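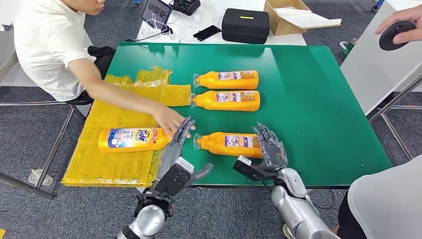 FOR IMMEDIATE RELEASE

Windavthorpe Laundry reopens in April with longer hours, a drop-off counter and a class on getting the smell out of towels

DAMHAM – Hi everyone, Nest Bellis here. I own Windavthorpe Laundry at 123 Boutros Street, and I'm writing this press release myself, so please forgive me if it doesn't sound like the ones you usually get. The short version for anyone on deadline: we've been closed for renovations all winter, we're opening the doors again in April, and there's a new drop-off service, new opening hours and a run of evening laundry classes that I'm much more excited about than a grown woman should be.

The long version goes like this.

I've had the laundry for 17 years. I bought it from a man who was retiring to be near his grandchildren, and I knew how to wash clothes and how to do payroll and not a whole lot else. The floor was brown. The chairs were orange and bolted to each other, so if one person jiggled a knee the whole row went along for the ride. People were fond of those chairs! I've had several calls about them. They're gone, but I kept a row and it'll be out front under the awning, for sitting on while you wait for the bus.

Everything under the floor had to be redone, and that's what took so long. The old drain line ran at a slope that made our plumber laugh out loud, and once the concrete was up we decided to do the water heaters and the wiring in the same go. I'd hoped to be open by the holidays. We weren't, and I know that was hard on the folks in the Nivholm apartments, who don't have hookups in their units and were taking the bus across town with their bags. Thank you for coming by to check on us. Thank you for the banana bread, too, whoever left it on the step.

So what's different?

The washers are new, all of them, and they take cards and coins. I fought for the coins. The people selling us the payment system really wanted us to go cards only, and I kept saying that half my Saturday-type crowd (you know who you are, the whole-family-and-the-dog-blanket people) pays in quarters out of a coffee can. So you can do either, and you can mix them on the same load if you run short.

We've put the big washers by the front door this time. They used to be all the way in back, and you had to carry a wet king-size comforter past everybody's knees to get to a dryer. Now the big dryers are right across from them. The folding tables are down the middle and they come in two heights, a regular one and a lower one for people who sit to fold. Tanko Adeyemi, our day manager, measured them about a hundred ways and then made me try folding a fitted sheet on each. I still can't fold a fitted sheet. The table is lovely.

"My back has opinions about tables," says Tanko. "The old ones were built for somebody very short or somebody very tall, I never worked out which. I wanted a place where my mother could sit down and do her shirts and talk to people."

We'll be open from 7 in the morning until late in the evening, with the last wash going in at 9. Before the renovation we didn't open until mid-morning, and every nurse and line cook in Damham has told me what they thought of that. You were right. Tanko will have the lights on and the coffee going.

The drop-off counter

I've been asked for this for years and never had the space. Bring your bag in before noon and it's washed, dried, folded and ready by suppertime. Katalin Magyar is running the counter. She did hotel linens before she came to us and she's fast and fussy in just the way you'd want. You'll fill out a card the first time telling us how you like things done: fragrance or no fragrance, hang dry this, don't you dare shrink that. We keep the card on file so you won't have to go through it again.

Regular detergent is included in the price. If you have a baby or touchy skin, we can use a fragrance-free one, and if you've got a brand you swear by, bring it with your name on it and we'll use yours. Katalin would like me to add that we don't take items with pet hair an inch thick unless you've shaken them out first. (She wrote it more sharply than that.)

The first 100 customers to open a drop-off card get their first bag done free, up to the size of one of our blue canvas bags. There's no catch and nothing to sign up for. Just come in.

The classes

Okay, this is my favorite part.

People ask me laundry questions everywhere I go. In line at the bank, at weddings, once while I was getting a tooth filled. They're nearly always the same questions, and I got to thinking we could just pull up some chairs and do it properly. So we're starting a set of evening classes called Wash Night. They're free, they begin at 7 p.m., and you're welcome to run a load while you listen.

The opening class is towels. Why do they smell when they've just been washed? Mostly it comes down to too much soap, too much softener and a load crammed so tight that nothing gets rinsed. I used to be a terrible over-pourer myself. I figured if a capful was good then a capful and a glug was better, and my towels stood up by themselves. Look inside the cap on your bottle and you'll usually find lines in there, and for an ordinary load you may be surprised how low the right one is. We'll bring in some sad old towels and work on them together.

After towels comes stains, taught by Qusai Rawashdeh, who ran a dry cleaner's until he sold it last year and has seen things on a necktie that would curl your hair. Qusai is a blot-don't-rub man. He's also very firm about the dryer: check the spot before anything goes in, and if you can still see it, go back and treat it again, as heat can set a stain for good. He'll take on coffee, grass, ballpoint pen, salad dressing and red wine, and he has asked people to bring their own disasters in a plastic bag.

"I can't promise to save it," Qusai told me when I asked him for something official to put in here. "I can promise to tell you if it's time to give up. Some people need to hear that from a stranger."

Then there's a class on wool and anything else you're afraid of, and one aimed at kids leaving home, which we'll hold later in the season when the school crowd is packing up. Parents, you can send them alone. It might go better that way.

One safety thing I'll be repeating at every single class, so I may as well put it here too. Keep detergent up high and shut tight if there are little ones around, keep it in the bottle it came in, and please never mix bleach with ammonia or vinegar or any other cleaner. I don't care what you saw online.

The wall

I also want to mention Rachid El Ouafi, who painted the long wall by the dryers. It's a clothesline that runs the whole length of the room, with Damham's rooftops behind it, and if you look closely you'll find some real laundry on it. Rachid asked regulars for photos of a garment they remembered, and he painted those. My dad's work overalls are up there. So is somebody's prom dress, and a bib with a lobster on it, and a soccer jersey whose owner I've promised not to name because he supports the wrong team.

Rachid will be around on reopening day and would be glad to talk to reporters. He's shy for the first few minutes, then you can't stop him.

Reopening day

The ribbon goes up in the morning and comes down as soon as somebody with a full basket wants to get past it. Wash loads are free until noon, one per household please, and dryers are free all day. There'll be doughnuts. Parking on Boutros Street is what it's always been, so come on foot or take the bus if your bag will let you, and use the side lot behind the shoe repair if not. They've been kind enough to say yes to that.

We'll post the exact date in our window and at the bus shelter once the inspector has been by for his final look at the water heaters. I've learned my lesson about announcing dates.

Press are welcome before opening as well. If you'd like a walk-through, a picture of the wall or a chat with Tanko, Katalin, Qusai or Rachid, stop in at 123 Boutros Street any afternoon and knock hard. We've got the radio on while we unpack, and the front door is thicker than it used to be.

Media contact: Nest Bellis, owner, Windavthorpe Laundry, 123 Boutros Street, Damham

###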